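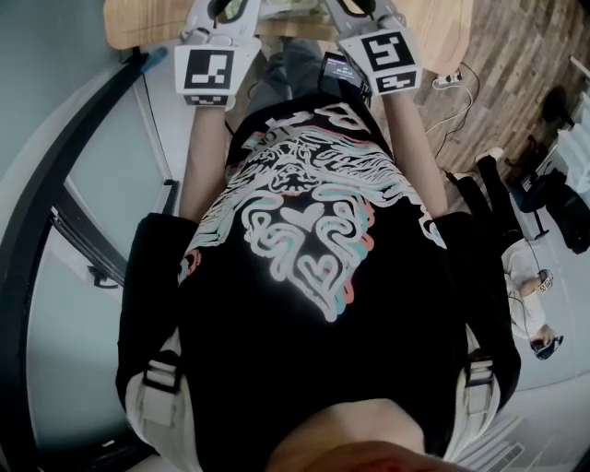
Okay, so you've joined the club, you've signed the sheet, and somebody has handed you a pair of hand-held grippers and told you to go get some demonstrations. Now what? I wrote this for our new people in October and I keep adding to it, so if you read the old version, skim it again, because the part about the markers is new.

Quick background for anyone outside the club: our entry for the Nurkgate student challenge has to do small tabletop chores with two arms. We don't program the moves one by one. We do the chore ourselves with the grippers, record it, and train on the recordings. The project is called Clesulska (I voted for something easier to spell and lost). What we need from you is lots of clean, boring, well-behaved episodes.

Before you start

Charge everything the night before. Yes, everything, the phones too. Wipe the markers with a dry cloth and look at them under the room lights. If one is scratched or peeling at a corner, swap it out now. A bad marker doesn't announce itself - you only find out when you get home and half your tracking has holes in it.

Then get your straps sorted. Long sleeves get in the way, so push them up or wear a T-shirt. Snug up the shoulder straps until nothing slides when you lean forward, and do a few practice reaches over the table. If something pulls, fix it before episode one, because by the fifteenth you'll hate it.

Put the power strip and cables off to one side where you won't be stepping. Please don't run them under the table!

Setting up the task

Pick one chore and stick with it for the whole session. Write it on the session sheet in one plain sentence: "Pick up the paper with the left hand and drop it in the cup." If you need the word "then" more than once, your chore is too long and should be split up.

Lay out your objects, do one run just for practice, and put everything back. For the real ones, move the objects a little between episodes. A hand's width is plenty. I used to be super careful about putting each thing back on exactly the same spot, and our first model learned that spot beautifully and was useless anywhere else. Two weekends of my life, gone.

Recording an episode

Start with both grippers open, above the table, markers facing up where they can be seen. Start the timer, hold still while you breathe in and out once, and go.

Move at the speed you'd use to pass someone a full cup of coffee. New people always go too fast, and then they hear me say "slower" and go so slow that their hands shake. Somewhere in the middle is right. Close the jaws all the way before you lift, and let go all the way before you pull back. Half-open jaws are the most common thing I throw out when I'm sorting.

Try not to cross your wrists. When one gripper passes over the other, it covers the marker underneath and the tracking has to guess. If the chore really needs a crossover, do it high and get out of there quickly.

If you fumble, finish the episode anyway and mark it with an F on the sheet. Don't stop in the middle and don't restart the timer. We use some of the fumbles (the recoveries are great training material), but only if we know which ones they are.

Take a break every half hour. Put the grippers down, shake out your hands, drink something. 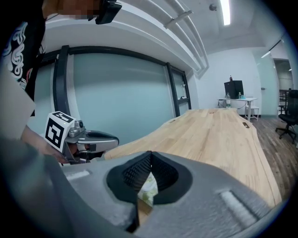 Dörte Nolte wrote in to ask whether the fumbles should go in a separate folder, since on the Lenz team they kept everything together and regretted it. Good point, and my answer is no for recording day, yes for later. Leave the files in the order they came off, so they match the sheet, and do the sorting at your desk.

Checking and naming

Watch your first two episodes before you record any more. Then copy everything to the club drive and use the session name, your initials and the episode number, no spaces. We were at 3508 episodes the last time I updated this page, 2020-02-02, and 525 of those had to be renamed by hand. By me. So, no spaces!

Last thing is the sheet. Take a photo of it, put the photo in the same folder, and leave the paper one in the tray for Simão Coelho.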